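Droltgate Support
Ticket 118: Label printer skips every second label after update
Product: Renura desktop label printer
Site: Odum store, back counter
Status: Closed
Opened: 2025-02-27

Reported problem
Since the driver update the printer feeds one blank label after each printed one. It happens on shelf labels and on the small bin labels. The colour of the status light stays green and no error comes up on the computer. A roll of 2000 is going down twice as fast as it should. We tried turning it off and on. We also tried a new roll.

Reply from support
Thanks for the details. Please hold the feed button for five seconds with the lid closed and let go when the light flashes. The printer should run out a few labels and stop at a gap. Let us know if it stops with the gap lined up at the tear bar or somewhere in the middle of a label.

Customer update
Did that. It stopped in the middle of a label. Did it again and got the same result. The bin label we were testing with is the one for the building blocks. 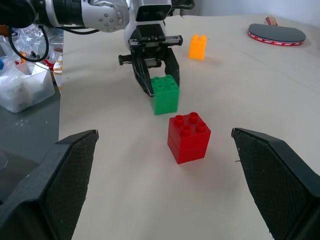 Red block, two 2x2 bricks stacked.

Reply from support
A stop in mid-label points to the gap sensor. Please check these:

1. Open the lid and slide the sensor to the centre mark. It can get knocked to the left when a roll is changed.
2. Wipe the sensor window with a dry cloth. Don't use the alcohol pen on it, only on the print head.
3. In the driver, go to Media and check that the type is set to Gap and not Black Mark.
4. Check that the label height matches the roll. Yours should be 30 mm.

Customer update
Sensor was already at the centre. Cleaned it anyway. Media type was set to Black Mark, so the update must have changed it. Label height said 13 mm, which is our old jewellery tag size. Changed both and saved. The first test came out fine, but when we printed from the Ko stock program the blanks came back.

Reply from support
Ko keeps its own copy of the printer settings. Close the program fully, open it again, go to Print Setup and choose "Use driver settings". If the box is greyed out, remove the printer from the list in Ko and add it again. Then calibrate once more with the feed button.

Customer update
Box was greyed out. Removed the printer and added it back, ticked the box, calibrated. Printed the orange block labels and the rest of that shelf with no blanks. 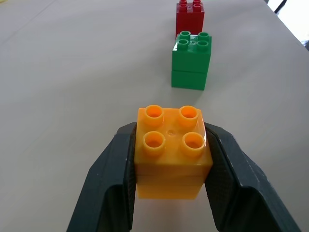

Will the next driver update change the media type back to Black Mark?
It can. Export your settings from the driver's Tools tab now and import them after each update, then print one test label from Ko before starting a full batch.

Customer update
Exported and saved to the shared drive. We still have the half roll with blanks in it, can it go back through?

Reply from support
Please don't rewind used rolls, the backing tears at the tear bar and jams the roller. Blanks that are still on the backing can be written on by hand. Closing this ticket. Reply within 30 days to reopen it.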